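Udivbridge Robotics Forum > End Effectors > Soft fingers vs. parallel jaws for zippers

gridlock65
Posted June 14, 2018

I'm comparing two finger sets for a bimanual setup and would like opinions before I order more. Set one is the yellow ribbed fingers. Set two is a plain parallel jaw from Clistitz with flat rubber faces. The test item is a kid's backpack on the floor, one arm on each side of it, wrist camera on each arm. Wrist views with the yellow set:

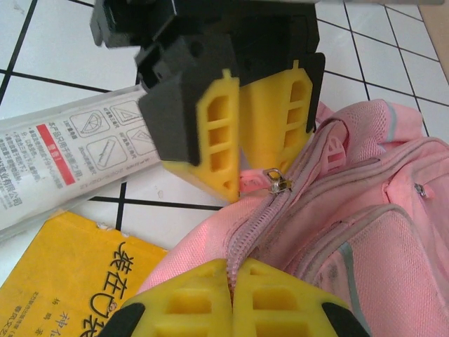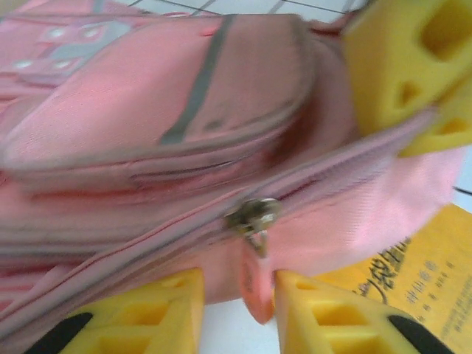
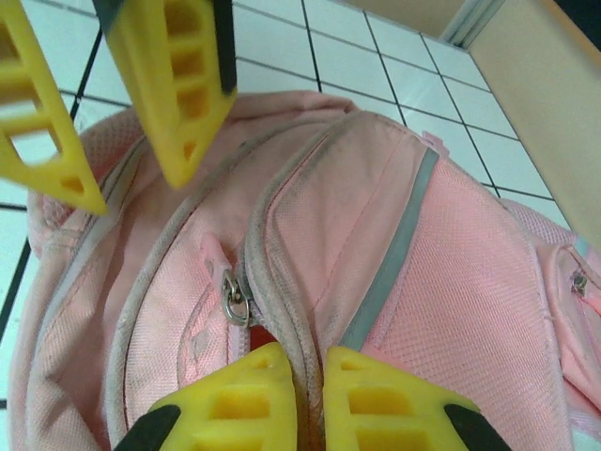
Main question: which finger type holds a zipper pull better when the tab is thin fabric?

teddale_mike
Flat jaws, if the pull is your only target. A ribbed finger bends when you load it sideways, and a zipper loads it sideways the whole way along the track. Soft fingers are better for holding the bag still.

gridlock65
My numbers so far don't agree with that. I ran 30 pulls with each set. The yellow fingers lost the tab on 2 of them and the flat jaws lost it on 19. Same controller, same grip force setting.

teddale_mike
Same force setting doesn't mean same force at the tip. The Clistitz jaw has a long linkage and you give up a lot in it. Turn it up and run it again before you write it off.

sithole_bench
I'd side with gridlock on this. We went through the same thing on a Sithole arm last September. The flat jaws were fine as long as the tab came in square. Any angle and only a corner of the rubber was touching. The soft ones close around it a little, so a bad approach still gets you something.

That said, wear is a problem. Our tips started to round off and we had to swap them. Budget for spares.

plainwire
Can you mix them? Soft on the arm that holds the bag, flat on the arm that pulls.

gridlock65
I could, but then I need two calibrations and two sets of grasp offsets. I was hoping to avoid that.

plainwire
It's one extra config file. I wouldn't pick a worse gripper over that.

teddale_mike
Agree with plainwire. Also, what speed are you pulling at? Most of the drops I get are at the start, when the slider is still sitting sideways on the teeth – slow down for the first bit of travel and a lot of them go away.

gridlock65
Speed is at 65 percent for the whole move. I haven't tried ramping it. I'll do that with both sets, raise the force on the flat jaws and post the new counts in this thread.

sithole_bench
Keep the camera mounts where they are when you swap fingers. We moved ours and couldn't compare the two runs afterward.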